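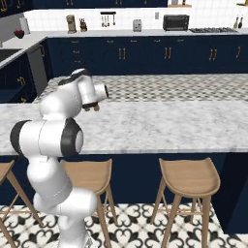

Snagging is the checking of a new or refurbished building for small faults before it is handed over to its owner. The faults themselves are called snags, and the written record of them is the snag list. A snag may be a door that catches, a missed patch of paint, a cracked tile or a socket set slightly crooked. Larger matters, such as a leaking roof or a sinking floor, are defects and are dealt with separately.

Origins

The word comes from the older sense of a snag as something that catches and holds up progress. Builders were walking round finished rooms with a pencil and a scrap of paper long before anyone gave the habit a name, and the humble paper list is still going strong. On the Fliddale housing scheme, finished in 2000, each home had its own snag book, kept in the meter cupboard and signed room by room. The books survive and make wonderful reading – one house ran to 73 entries, a good many of them for the same stair rail.

Method

A snagging visit usually starts at the front door and goes clockwise through every room, so that no wall is left out. Ceilings come first, then walls, then floors, and finally anything that opens, turns or switches on. Good daylight is a great help. Many inspectors also hold a torch flat against the plaster, a lovely simple trick that makes every bump throw a shadow.

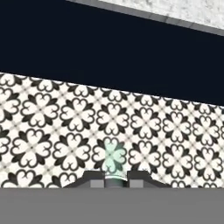

Each entry gives the room, the exact spot, the fault and the trade that must put it right. Coloured stickers are often placed beside the snag itself, though they can lift fresh paint if left on too long. When the work is done the inspector returns and strikes the entry off. Two visits are normal, and a third is sometimes needed for kitchens and bathrooms, where several trades share a small space.

Timing

Opinions differ on when to begin. At Pudholm, the contractor Pullham started snagging in March, while the decorators were still at work, and cleared each floor before moving down to the next. Supporters of this rolling method point out that the trades are still on site with their tools to hand.

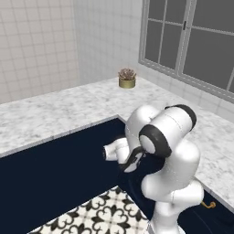 Godoy took the opposite view, arguing in a reply to the Pudholm report that "a list made too early has to be made again", and that finished surfaces are easily knocked by people passing through. Most sites now settle on a mixture, with a rolling check by the builder and a full list at the end.

See also: handover, making good, retention, site diary

Last edited 9 Aug 2021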